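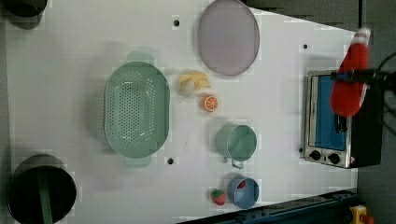

## Keltwood Kids' Kitchen Day returns in March, sign-up open now

**Keltwood, December 2023** - Steseck, the neighborhood cooking school on the Keltwood main street, is bringing back its Kids' Kitchen Day this March. Free again. Bigger room this time, same start time, lunch included for every child who signs up.

Last spring's event filled up fast and a lot of families got turned away at the door. Sorry about that. So this year there are 2 sessions, morning and afternoon, with 30 places in each. Ages four to nine. A grown-up has to stay in the building.

What's on: washing and peeling fruit, setting a table, a pretend cafe for the little ones, real soup for the older ones. Prodance is running a half hour of music and movement between the sessions, open to both groups. Heo, the grocery on the corner, is giving all of the fruit and the bread.

"Kids who help make lunch will usually try a bite of it," said Kevser Dursun, who runs the school. "My own son wouldn't touch an orange untill he got to cut one up himself. Now we can't keep them in the house."

Money raised at the winter bake sale came to $1,519 and goes straight into the day. Covers aprons, the room, and a sign language interpreter for the afternoon session.

Sign up at the front desk or by phone. No online form yet, we're working on it. Please tell us about allergies when you book, not on the day. Kitchen is nut free but there will be be milk and wheat.
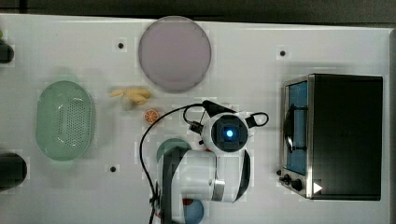 **What should children wear?**

Old clothes, closed shoes, long hair tied back. Aprons are provided and stay at the school.

**Can brothers and sisters share a place?**

Each child needs their own, but we'll put them in the same session if you ask.

**Press**

Reporters welcome at either session. Please call the front desk first, and check with parents before taking any pictures of children. Kevser Dursun is free for interviews most mornings.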